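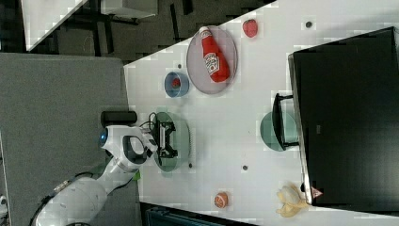 Search this site
Enter keywords Search

Schnyder Kitchen Task Set, reviewed after one term with a student robotics club

The Kitchen Task Set from Schnyder is a box of play food, dishes and printed task cards for teaching pick-and-place on a single arm. The Hudildale robotics club bought one to replace a drawer of wooden blocks, and I have run the sessions with it since November. The arm and gripper are not part of the set. Nor is the oven, which the club already had. The cards assume you have something with a front door and a handle, and say so only on the back of the lid.

Each card gives a start layout and one instruction: put the strawberry in the bowl, stand the bottle up, move the fruit to the plate. There are 60 cards in 4 grades. Students record demonstrations by hand guiding, train overnight on the club machine, and run the result the following week. By the end of term we had 3947 saved attempts, good and bad, and that is enough to say which items earn their place.

The strawberries are the best thing to start with. They are small enough to fit well inside the gripper's opening and the bowl is a forgiving target. First-year students had a working policy on this card within two sessions. Moving the spare strawberry away from its marked start position broke most of those policies at once, and the club learned more from that afternoon than from the printed worksheet on generalisation.

The ketchup bottle is harder. Lying on its side on a round plate, it rolls if the lower finger touches first, and the plate slides with it. We fixed the plate down with a square of rubber mat. The card ought to suggest this.
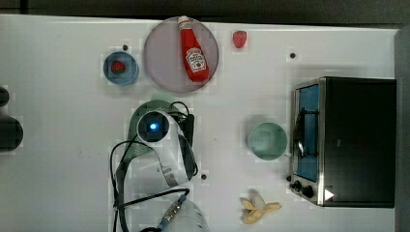
The banana has peel flaps that splay out, and the gripper tends to close on a flap in place of the fruit. The lift then looks sound until the wrist turns. Two teams added a check on finger width after closing and refused the lift if the reading was too small. Of 54 trials with the check in place, the remaining failures were all approach errors, with the arm coming in too low.

The green dishes cause trouble for vision. They are pale, the tabletop is white, and under the room's ceiling lights the rim is hard to separate from the surface. A strip of dark tape round the edge cures it, at the cost of matching the photographs on the cards.

The door cards are in the top grade and belong there. Opening a hinged door means following an arc, and students who had only recorded straight reaches had to start again. Allow three sessions. Keep the oven unplugged and clamp it to the table.

Documentation is thin. The layout sheets give positions in centimetres from the table edge but do not say which edge. The Rastis set, which we borrowed before buying, has clearer sheets and worse objects. The importer, Drastisar, sent corrected sheets by email when asked. They are not yet on its website.

Storage is a single tray with no lid catch. Ours has been dropped once.

Recommended for clubs with a working arm and someone able to rewrite the instructions. Spare fruit is sold separately. Order extra strawberries.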